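Open Day at Clumemitz: The Sorting Line
Photos and notes by Felicidad Aquino, 26th June

The invitation from Clumemitz promised "the end of the sorting bench as you know it." I have worked beside sorting benches for 14 years, so I drove out to see it end. There were 124 names on the guest list and one coffee urn. The company builds the cell, a smaller outfit called Tristader writes the software, and both had people in matching shirts telling us how close all this is to a real warehouse. I asked how close. I got a brochure.

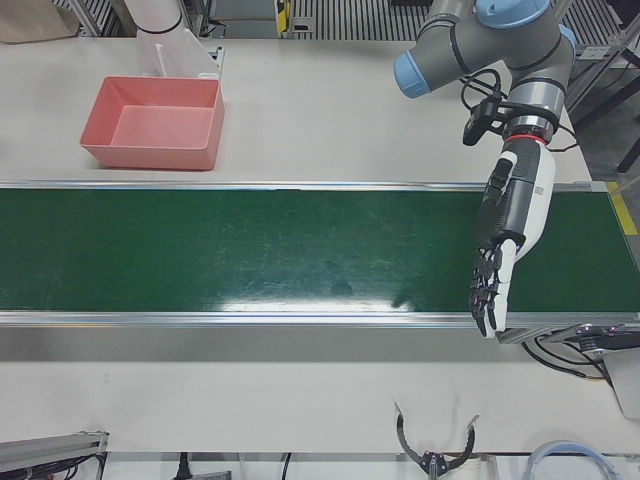 One arm over the belt, with a five-figure question hanging off the end of it: why a hand? The belt is bare, the pink bin on the far side is empty, and the fingers point down at the near rail. I would like to see the same job priced with a plain suction cup.

What we were told

Gerardo Espiritu gave the talk. He was polite and he knew his stuff, and he did not duck when people pushed. His claim is that a hand shaped like ours can pick up whatever ours can, so you don't have to change tools when the product changes. Fair enough on paper. My own hands also know when a carton is about to split, and he agreed that part is still being worked on.

The figure on the slide was 1000 picks without a person stepping in. I asked whether those were 1000 different items or the same item 1000 times. It was the same item, a molded cap they call the Reltedus part – chosen, he said, to keep the test clean. Our returns shelf at work is never clean.

What I wanted to know and didn't find out

Speed, mostly. A fair sorter at our place does 100 pieces before the first break without hurrying, and I couldn't get anyone to put a picks-per-hour number next to that. "It depends on the application" came up a lot. So did "pilot." The first pilot is set for January at a customer named Gál, and I've asked to be told how it goes.

Also the cost of a replacement finger. The man from Tristader laughed and said it was a good question. I wrote it down again under the first time I wrote it down.

Would I go back? Yes, if they let visitors bring their own box of junk for it to sort. I left my card with Gerardo and said so.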